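Last updated: November
1 min read

Two finger or suction for kitchen stuff?

Felicidad Panganiban
Testing a Dustell two-finger against an Iltik suction cup, same arm. Bowls ok with the fingers, bottles so-so. Worth swapping over?

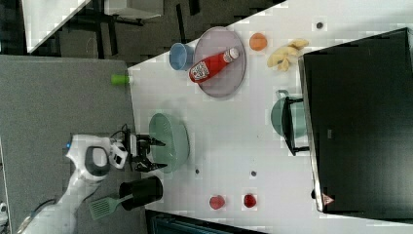
Budget is 1,000 for the whole thing, controller included.

Rogelio Aquino
Keep the fingers. Suction hates curved stuff. Softer pads, slower close, try agian.

Orsolya Virág
had the Iltik, sold it. too loud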